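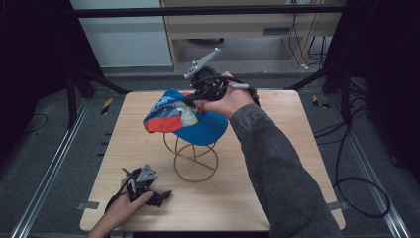 blue cap, wire hat stand, pale wood table. that brim will not sit straight

ok so hat stands. went down a hole this month and now you all have to hear about it

got rid of the hooks by the back door in November. hooks put a dent in the crown, every cap I own has a little nipple on top from hanging there

the tan wire one is the pick so far. thin looped rods, open rings, weighs nothing. air gets up inside the cap after a sweaty arvo at Tarkdale

downside - a cap isn't round like a bowler is round. brim is heavy, drags the whole thing off to one side. you want the back of the cap pushed well down and the brim over a gap in teh loops

Marlene swears by a rolled tea towel inside the crown. tried it. looks like a pudding

also tried the Prunard one, the big moulded head. too wide, stretched the band on my good Geddes cap and I'm still dirty about it

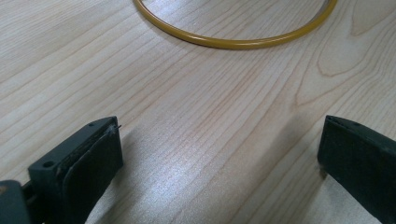
mustardy yellow ring, flat on the table. nice colour against that grain

bit about rings while I'm here. anything round and smooth under a cap is kinder than a hook, simple as that. no corners, no dent

and go a light coloured table if you're sorting hats, you see every bit of lint and can wipe it straight off

someone asked how many caps. not counting. fewer than Marlene

next up is the straw ones, which are a whole other problem - the brims go wavy if you stack them and they crack if you dont store them somewhere a bit cool

if anyone has a wire stand that takes a wide brim without tipping, send it my way. not paying silly money for it tho

right, kettle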